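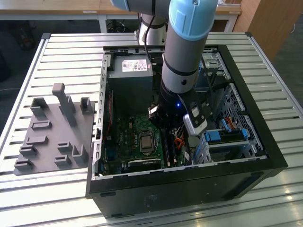
图1 拆装工位:机械臂、侧放的台式机机箱与左侧夹具板

分类:课程讲义 > 自动化设备规划与采购

第五讲 拆装单元的预算编制

本讲以Evia台式机拆装单元为例,讲设备清单怎么列、钱怎么分。授课:Isla Baird。讲义修订日期:21/03/2019。金额单位均为欧元。

一、先定任务,再定设备

报价之前要写清工件和动作。本例工件为卸下侧板的旧台式机,动作为内存条的取出与插入。任务书只写“拆电脑”,供应商无法选夹爪,报来的价格也没法比较。

二、容易漏列的项目

机械臂本体一般不会漏,漏的多是周边:
1. 工作台。铝型材台面便于固定和改位,应与本体同时订货。
2. 夹具板。图1左侧的灰色夹具板为3D打印件,改版次数多,本例按5版预留,合计800。
3. 相机及支架。装在夹爪旁的相机要核对线缆长度,线缆随手臂转动,需留余量。
4. 工件。旧机箱也要花钱,插槽反复插拔会磨损,应列入耗材。

三、夹爪选型

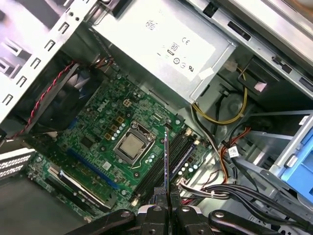
图片来源:Evia项目组/课程资料库

内存条薄,夹持时只能捏住窄边,周围又有电源线和数据线。选型时看三项:指尖厚度、最大张开宽度、外侧连杆占用的空间。第三项样本册上常常不写,要向供应商索取三维模型,放进机箱模型里核对。

本例向Bitov和Vurier两家询价。Bitov报价3000,含安装法兰;Vurier单价较低,法兰另计131,交货期到11月。比价时统一折算为“装上能用”的价格,交货期单列一栏。

四、付款与验收

集成商Ó Flaithearta要求分两期付款。尾款应与验收挂钩,验收动作写进合同附件,注明工件型号、插拔次数和允许的失败次数。备用指尖随首批到货,不要等损坏后再补订。

作业:按第二节的格式,为本组单元编一份设备清单,标出交货期最长的一项,下次课前交。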